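A cash cushion is not a luxury for a small restaurant
Sharada Pai
Saturday, March 14, 2020

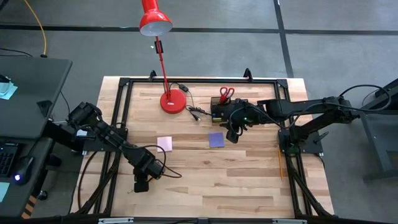

A light wooden tabletop with a black robot arm mounted on either side.

Segers closed its dining room in Flestside last month, owing money to its fish supplier, its laundry and its landlord. The food was good and the place was full most Fridays. I ate there often and I was sorry to see the notice in the window, but I was not surprised by it.

The trouble began in June, when the water main under the street burst and the road was shut for 60 days. Customers could still reach the door on foot, along a strip of boards, but most of them went elsewhere. The restaurant kept paying its cooks throughout. When the road opened again it owed 5 weeks' rent, and it never caught up.

People in town have blamed the water company, and I think the company should have paid traders sooner. It offered each business on the street £1170, which would not have covered a week of wages at Segers. But I have kept the books for small restaurants for most of my working life, and I would put part of the blame closer to home. We let people open with no reserve at all, and we treat it as normal.

A new owner will spend everything on the lease, the kitchen and the fit-out. The bank asks for a forecast, and the forecast shows a quiet first winter followed by steady growth. It does not show a closed road. Then a bad month comes, and the first thing to slip is the supplier who has been kindest about late payment. After that it is the tax.

I would like landlords to do something different. At present they ask for a large deposit, which sits in an account and helps the tenant only on the day they leave. Let a tenant draw on half of it, once, if trade is stopped by something outside their control, and pay it back over the following year. Sostaver, which owns the old market units, has done this for two of its tenants and both are still open. An empty unit earns the landlord nothing, and some in Flestside have been empty for a long time.

Owners have to do their part as well. One client of mine, a café called Stiruvus, moves £700 into a separate account on the first of every month and does not touch it. In the early days that meant the owners went without a new oven and did the painting themselves. They were on the same street as Segers last summer. They shut on weekdays, opened at weekends, and paid everybody.

I know the argument against this. Margins are thin, and a place that is barely paying its way has nothing to set aside. That is true of some of the businesses I look after, and I tell them so – usually well before they want to hear it. If a restaurant can't save anything in a good month, its prices are too low or its rent is too high, and one of the two has to change.

The council is due to look at its hardship grants again in June. I hope it pays them faster, and asks to see a savings plan before it pays a second one.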